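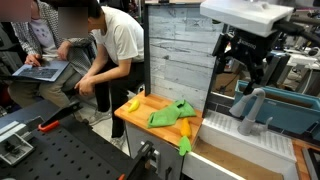
Play kitchen with the banana, cloth and corn cob out on the worktop

Trip Reports > Road Trips > Coast and Mountain Roads

Thread: Setine to Lonberg, coast road or the inland one?

kestrel_van
We're driving from Setine up to Lonberg in August and I can't decide on the route. The inland road is 200 miles and looks simple enough. The coast road is longer and has two ferries on it. We have five days, a small van and a child of four who is fine in the car until lunch and not much after that. Has anyone done both? I'm mainly after road surface, places to stop, and whether the ferries need booking.

morwenna57
Done both, coast road three times. Take the coast. The inland road is good tarmac all the way but it's forest on both sides for hours and you see very little. The coast road is narrow after Arboleda and you'll be reversing for lorries now and then, but there are lay-bys with tables every few miles and most of them have a toilet.

You can't book the first ferry, you just queue. The second takes bookings but we never bothered.

gritbin
I'd say the opposite with a four-year-old. The coast road is lovely for the person in the passenger seat. The driver gets bends. We did Arboleda to Lonberg in one day and I wouldn't again. Also the second ferry only takes 19 cars, so if you turn up at midday in August without a booking you will sit there for two sailings, possibly three.

morwenna57
We've never waited more than one sailing. Go at 8 in the morning and you drive straight on.

gritbin
Getting a small child to a ferry for 8 in the morning is its own problem.

kestrel_van
Thanks both. Leaning towards the coast, with a night in Arboleda to break it up. Is there a campsite there or do people park by the harbour?

slowlane_tom
Harbour parking is day only now, they put signs up last year. The campsite is up the hill behind the church, steep entrance, take it in first. Showers are on a token. Shop at the gate sells bread until it runs out, which was before 9 when we were there.

If the weather turns, there's a cross-road from Arboleda back to the inland route. It goes over the pass at 1,134 metres and has a decent surface apart from the last stretch down, where they've been patching it. We used it in thick fog and it was slow but fine.

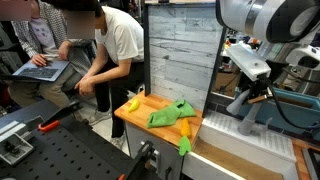 Toy kitchen, wooden worktop and plank-effect back panel

kestrel_van
That's useful, I hadn't seen the cross-road on my map. Is it open to vans over a certain height? Ours is 2.6 m with the roof box.

slowlane_tom
No height limit that I remember. There's one short tunnel near the top and coaches go through it.

gritbin
There's a width sign at the tunnel. Coaches do go through but they sound the horn and take the middle. Lights on and wait if you see anything coming.

For what it's worth I'd do the coast as far as Arboleda, stay the night, then the pass, then inland to Lonberg. You get the best of the sea and skip the ferries completely. The section after Arboleda is mostly cuttings and fish farms anyway.

morwenna57
Cuttings and fish farms! The stretch between the two ferries is the best bit of the whole road. There's the old lighthouse, the long bridge, and the beach with the black stones. I'd drop everything south of Arboleda before I dropped that.

gritbin
We'll have to differ. It rained the whole way when we did it, so I may not have seen it at its best.

kestrel_van
What about fuel? I've been using the Zustatus app to plan and it shows a gap of 57 miles with nothing north of Arboleda.
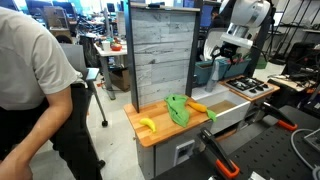

pennyfarthing replied that the gap is real, and that the one pump shown in the middle of it on older maps has been shut for a couple of years. Fill up in Arboleda, on the way out of town by the roundabout, as the one at the harbour is dearer. Zustatus was right about fuel for us but wrong about ferry times, it still had the winter ones. Use the board at the slip.

kestrel_van
Noted. Full tank at Arboleda then, and I'll book the second ferry to be safe. Decision on the pass can wait for the forecast. I'll post the stops we use when we're back.

slowlane_tom
Take coins for the showers as well, the token machine didn't take cards.

Contact the moderators | Forum rules | Back to top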